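Week 6 handout: cold storage and the vapor compression cycle
March
by the course instructor

Notes from lecture, cleaned up a bit. Read before problem set, bring questions.

Recap. Heat goes hot to cold by itself. To go the other way you pay for it with work. Fridge = machine for paying. Four parts: compressor, condenser, expansion valve, evaporator. Learn the loop in order, it will be on the midterm.

Compressor: vapor in at low pressure, out at high pressure and hot. Condenser: dumps heat to the room, vapor turns to liquid. Valve: pressure drops, temp drops, some of the liquid flashes. Evaporator: rest boils off, takes heat from the cabinet. Back to start.

COP = heat removed / work in. It can be bigger than 1, people lose points on this every year. It's a ratio, not an efficiency. Our working value for the Lelum cabinet is 2, keep that for all of set 6 unless told otherwise.

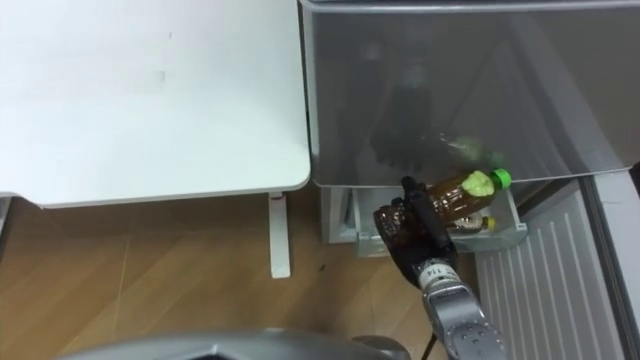
Diltcombe College, Department of Applied Thermal Studies

Loads. Where does the heat come from? Walls (all day), door or drawer openings (warm air in, moisture too), product load (whatever you put in warm). Students always forget moisture. Frost on the coil = worse heat transfer = longer run time.

Product load, worked. Drinks are mostly water so use c = 4.2 kJ/kg K. A 600 g bottle, cooled 20 K: 0.6 x 4.2 x 20 = 50.4 kJ. With COP of 2 the compressor work is 25.2 kJ. Check units, grams to kg frist.

Wall load. Q = U A dT. Use the Garrido table for U, not the Vornetti one, which is in the old units. If your answer for the small cabinet is anywhere near 1465 W you forgot to convert. Should be around 107 W.

Not covered: absorption fridges, defrost timers. Skim the chapter anyway.

Set 6: problems 1 to 5, show the cycle on a P-h diagram, label all four states. Pencil is fine. Hand in at start of lecture, late ones go in the box by teh lab door.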